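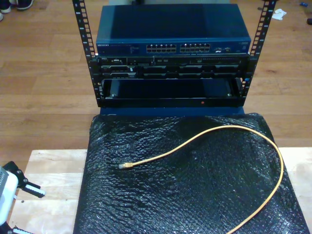 Bench setup: Netgear switch over the Dell, patch cable on the bubble wrap

stavness_lk: Comparing 2 finger sets on the patch cable task, 16 tries each. The black fingers with textured pads hold the plug better for me.

pdinh1218: Disagree. The pads drag on the cable jacket. I'd go flat.
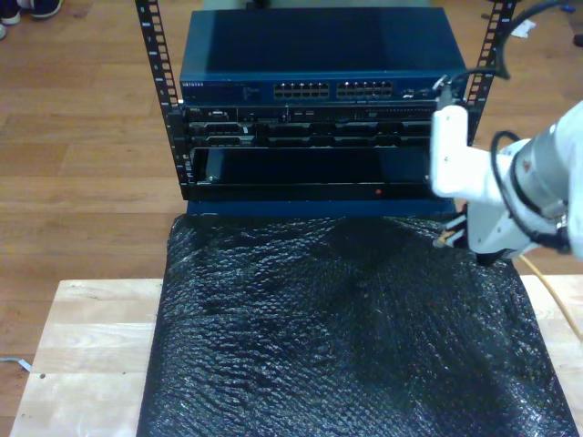
Gripper at the right front of the rack, yellow cable to the side

stavness_lk: Flat is fine until you get near the rail. Then there's no room to turn.

pdinh1218: That's your wrist angle. Try 3 degrees less.

fludmont_ed: Which controller?

stavness_lk: Stadgate, stock settings.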